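The Man Who Reads Your Countertop Samples Back to You

Our interview with a kitchen color consultant, who has strong feelings about beige and would prefer to stay anonymous until his divorce from a certain tile showroom is final
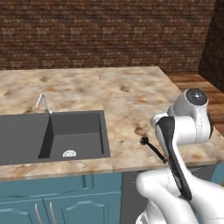

He orders a black coffee, looks at the tabletop for slightly too long, and asks if we can move to the one by the window. I ask what was wrong with the first one. "It was pretending," he says, and that is all I ever get on the subject.

For nineteen years he has been paid to name things. If you have picked out a kitchen surface in the last decade, there is a fair chance you stood under bad lighting and said one of his words out loud to a spouse. He came up with Huet, a gray that sold badly until they stopped printing it next to the price. He came up with Ladeneck, a brown he describes as "the color of a dog you used to have." He also came up with Sulo, and he would like to apologize for Sulo.

"Sulo was a Friday afternoon kind of name," he says. "There were 161 samples on the table and I had named 160 of them. I had nothing left. I made a noise and somebody wrote it down."

Sulo has now outsold everything else in the line for six years running. He has it in his own bathroom. He says the bathroom came that way.

The job, as he explains it, began as a job in a warehouse. He was twenty-four and moving slabs for a small supplier in Prerwood, a town he describes as having two stoplights and a feud over both. The owner's catalog listed stone by number. Customers would call up and ask for 505, get sent 506, and call again, louder. One March the owner handed him a pencil and told him to call them something people could remember.

"So I did the whole book in a weekend. I named most of them after streets. Then I ran out of streets, which in Prerwood takes you about as long as lunch."

I ask if he had any training. He puts his cup down.

"In what?"

Fair enough. There is a kind of schooling for color, and he has since sat through some of it, mostly in hotel conference rooms with a pitcher of ice water sweating onto the tablecloth. He learned that warm and cool are relative, that everything looks green next to the wrong red, and that people who say they have no opinion on beige will fight you in a parking lot over it. He believes only the last one has earned him any money.

"You get a couple in, and they tell you they want something neutral. They both say it. They're smiling at each other. Then you put two neutrals on the table and find out they've been married to a stranger."

He has seen a man leave the building. He has seen a woman take a sample home, sleep with it on the nightstand, and bring it back with a list of complaints. One customer asked for a stone that would look good with her mother, and he spent most of an afternoon on it before he understood that she meant the furniture.

We talk for a while about pattern, which he feels is badly misunderstood. People choose from a piece the size of a playing card, he says, and then a truck arrives with something you could land a small plane on. A blotch that looked like character on the sample is suddenly the first thing you see every morning. You give it a name. You find a face in it. He knows a family who keep the fruit bowl in one particular spot and have never discussed why.

"I tell everybody, go see the whole slab. Stand in front of it. Have an argument in front of it if you can, because you're going to later."

Does anybody listen?

"They take a picture of it with their phone and choose from the picture."

He has views on trends and gives them the way other people give directions to the airport. White kitchens were a way of telling the neighbors you ate out. Gray was what happened when everyone tried to sell a house at once. Now brown is back, and he is enjoying that more than he feels he should. He kept a box of the old brown samples in his garage through the whole gray period, against the advice of his wife and a fairly serious leak.

"They called me last year and asked if I still had any of the warm ones. I let the phone be quiet for a second. I'm not proud of it."

The new catalog has 296 colors in it. He named them all, at a flat fee, and was asked to make them sound "more like a feeling." He turned in a first draft that included Dental Appointment and Second Mortgage. The draft came back with a note asking him to keep it positive, and a smaller note, in different handwriting, asking if Second Mortgage was taken.

I ask what his own kitchen looks like. He takes his time. The counters are plain, he says. White laminate with a burn mark by the stove, put in by whoever had the place before. He and his wife have been meaning to replace them for eleven years. He has brought home, by his own estimate, roughly 1,000 samples.

"She likes a different one every time. So do I. We had it down to two once, and then the sun came out."

He finishes the coffee and, on the way to the door, stops at the table we didn't sit at. He runs his thumb along the edge of it and shakes his head.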